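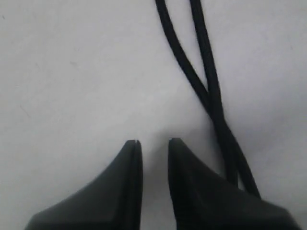
White surface with thin black cable

NORDIN HEATED CAT BED WITH REMOVABLE COVER

Cats love warm spots, and the Nordin gives them one that is theirs all year. It's a low, round bed with a soft raised rim, a gentle heating pad tucked under the cushion and a cover that comes off in seconds for the wash. We've carried a lot of cat beds over the years and this is the one we keep talking about!

The pad only warms fully when your cat lies down on it. A pressure switch inside brings the heat up to just above a cat's own body temperature and lets it drop back again after your cat hops off. The pad draws 9 watts, so you can leave it plugged in through a long January without thinking much about the electric bill.

The rim is the part we like best. It's firm enough to hold up a sleepy chin (cats do love to rest their chin on something) but it dips at the front, so older cats and cats with stiff hips can walk in without stepping over anything high. Kittens manage it too, once they're big enough to climb in and out by themselves.

The filling is made by Lelix. It springs back nicely after washing and doesn't bunch up in the corners the way cheaper fillings do. The top fabric is a short plush with no loops, so claws don't catch when your cat is kneading away. Underneath there is a non-slip base with small rubber dots that grips wood, tile and vinyl floors.

Colors: Oatmeal, Slate, Moss

Sizes:
Small, for kittens and cats up to 11 lb
Large, for bigger cats or two that like to share

What's in the box:
Bed with cushion
Heating pad with power cord
Removable cover
Care leaflet

Item number: 1775

SETTING IT UP

Unzip the cover at the back and slide the pad in flat, label side up. Bring the cord out through the small slot next to the zipper and close the zipper all the way. Plug it in and give it twenty minutes or so before you judge how warm it is. With your hand it will feel only mildly warm, and that's just right for a cat.

Some cats climb in on the first evening. Others need a week of sniffing and walking past. Try putting an old T-shirt of yours on the cushion, or a pinch of catnip, and set the bed somewhere your cat already naps. A quiet corner with a view of the room works really well.

CARE

Take the pad out before washing. The cover and cushion go in the machine on a cool, gentle cycle and can be tumbled dry on low. Wipe the pad with a damp cloth and never put it in water. Check the cord now and then if your cat is a chewer, and stop using the pad if you find any damage. Spare covers are sold separately in all three colors, and it's handy to have a second one during shedding season.

GOES WELL WITH

Altau scratching post: the sisal is wrapped tight and the base is heavy, so it stays put when a big cat really goes for it.
Vomitz hairball treats: chicken flavor, crunchy outside and soft inside. Yes, that is the real name, and cats go wild for them!

REVIEWS

More than 162 customers have reviewed the Nordin so far. Many of them write about older cats who have gone back to sleeping through the night, and quite a few have come back for a second bed because the first one was always taken.

Indoor use only. Not suitable for dogs or for pets that can't move away from the heat without help.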